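About Disetti

We build and repair online stores from two rooms in Govham. Most of our clients arrive with a checkout that broke after somebody installed one extension too many. We have been that somebody.

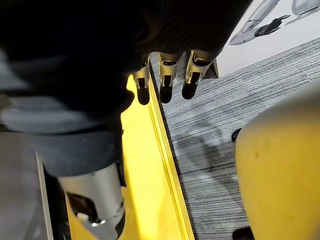 Page 2 of 12

Our own stock manager, Xaba, now runs in 77 shops, a few of which have even read the manual. It syncs prices overnight and complains by email if it can't.

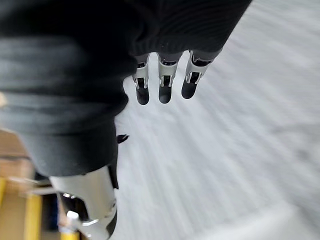

Support is answered from Clastgate, weekdays until the coffee runs out. Tickets are read in order, and shouting in capitals doesn't move them. The dress code is relaxed. Ticket 3469 is still open. We think about it often.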